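市の総合計画「イノベーション地区」案、パブコメ出しましたか

1 名前:ebihara_m
8月末が締切の件です。旧Kilbridge工場跡を市が借り上げ、研究系の小さい会社を入れて、1階を市民向けの講座室にするという案。概要版しか読んでいない人が多そうなので立てました。本編は352ページあります。
自分は賛成寄りです。ただ、担当が副市長直轄の推進室になり、経済課と教育課から人を抜く形になるのが気になっています。

2 名前:nornwood住民
反対で出しました。Nornwood側の図書館分館の開館時間を削っておいて、新しい箱に金を使う順番がおかしい。講座なら分館でできます。

3 名前:みゆき
分館の会議室は定員が少なく、水場もありません。理科系の講座は無理だと思います。写真を貼っておきます。
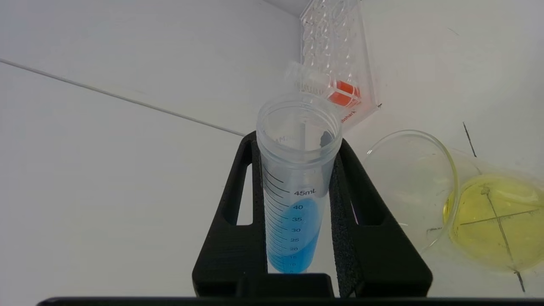
目盛り付きのチューブ(45mLの表示あり)

4 名前:nornwood住民
>>3
理科講座にどれだけ需要があるんですか。前の市民講座は定員割れでした。

5 名前:みゆき
>>4
定員割れしたのは平日昼の回です。夜の回は埋まっていました。説明会でも長野さんという室の職員がそう答えています。

6 名前:turcotte通り
賃料の話をしませんか。本編の財政の章だと、入居区画の賃料は最初の3年が減免で、その間の差額は市の持ち出しです。減免後に残る会社がどのくらいあるかの見込みは書いてありません。
地元の商店は家賃補助が去年で終わっています。うちの通りで空き店舗が増えたのはその後です。

7 名前:ebihara_m
>>6
そこは自分も引っかかりました。減免の条件に「市内在住者の雇用」が入っていますが、努力義務です。義務にしてほしいと書いて出すつもりです。

8 名前:kaja
努力義務でいいと思います。義務にすると3人でやっているような会社は入れません。前に住んでいた町がそれで失敗して、結局倉庫になりました。

9 名前:ebihara_m
>>8
規模で分けるのはどうでしょう。小さい会社は免除、それ以上は義務。

10 名前:kaja
それなら分かります。線引きで揉めそうですが。

11 名前:turcotte通り
入居候補に名前が出ているEmeduraは、もう決まりなんですか。公募前に社名が出るのはまずいでしょう。

12 名前:みゆき
決まっていないはずです。関心表明を出した会社の一覧に載っているだけで、公募は計画が議会を通ってから。写真をもう1枚。

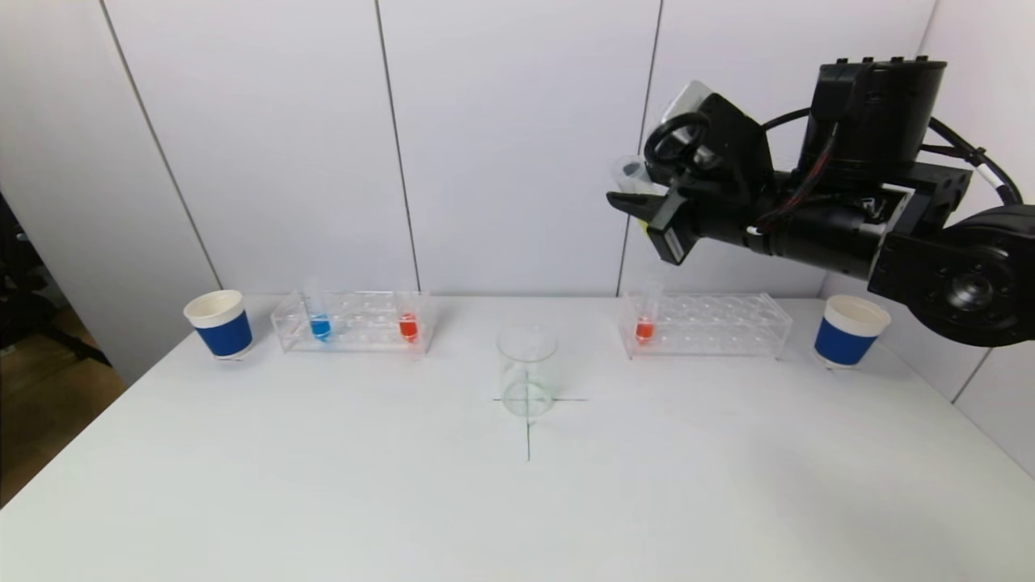 13 名前:ebihara_m
意見の出し方(まとめ)
・用紙は市役所2階と各分館。メールでも可
・1通800字まで。超えた分は別紙扱い
・氏名と住所が必要。公表時は伏せられる
・章番号を書かないと「その他」に回される

14 名前:nornwood住民
>>13
章番号は知りませんでした。書かずに出してしまった。出し直せますか。

15 名前:みゆき
>>14
締切前なら差し替えできます。窓口で前の分の取り下げを伝えてください。前回の交通計画のときは同じ人の意見が二重に数えられて、後で訂正が出ました。

16 名前:turcotte通り
前回は全部で150通しか来ていません。反対でも賛成でも出した方がいいです。

17 名前:nornwood住民
差し替えて、分館の開館時間を戻すのを条件にする書き方に変えます。箱に反対なのは同じです。

18 名前:ebihara_m
分館の件は教育の章の後半です。章番号は5。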